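Search this site
Type and press enter

About Brandes Office Moves 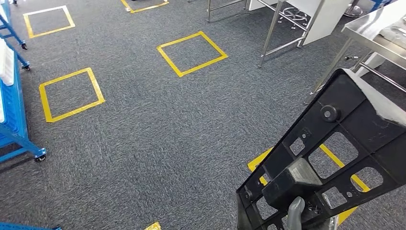

Most office moves go wrong on paper, weeks before a truck shows up. We have read a lot of moving plans since Kerstin Albers opened this company in Maltville, and we believe very few of them. The plan says the new floor holds 100 desks. Has anyone stood on that floor with a tape measure? Usually the answer is a drawing from the landlord, and the drawing is older than the walls. So we mark things out at full size before we agree to anything, with squares of yellow tape on gray carpet, and then we ask the client to walk between them carrying something awkward. Plans change fast after that.

We are a small firm and would like to stay one. Kerstin still does the first visit. Torben Schmieder writes the quotes, and he will tell you if he thinks you should stay where you are. Svenja Hinrichs runs the crews. Cosmin Manole looks after storage and the jobs that involve server rooms, which he prefers to do on a Monday, against all common advice.

What we don't say about ourselves

You won't find the words "stress-free" on this site. Moving an office is a nuisance. A mover who promises otherwise is either new or hoping you won't read the contract. We also don't claim a satisfaction rate. We tried a survey once, and the people who answered were the ones who liked us. Timo Lindemann, who did our books at the time, asked what we had paid for it and we dropped the subject.

We are doubtful about planning software too. We used Teda for a year and then Fusimlow, and both made lovely pictures of rooms in which no door ever opened inward. Fusimlow is still on one laptop for clients who ask for it.

How we charge

Fixed price after a visit. We don't quote by phone or from photos. A full mark-out of the new space costs $926 and comes off the bill if you hire us. If you don't, you keep the measurements, and you are free to hand them to another mover. Some people do.

We take jobs of 5 desks and up. The most we have moved for one client is 2000 boxes, over a long weekend in November, and we would think hard before doing that again in one go.

Insurance papers are available on request. Please do request them, from us and from everybody else on your list.

Brandes Office Moves, Maltville | Contact | Copyright Brandes Office Moves, all rights reserved | Back to top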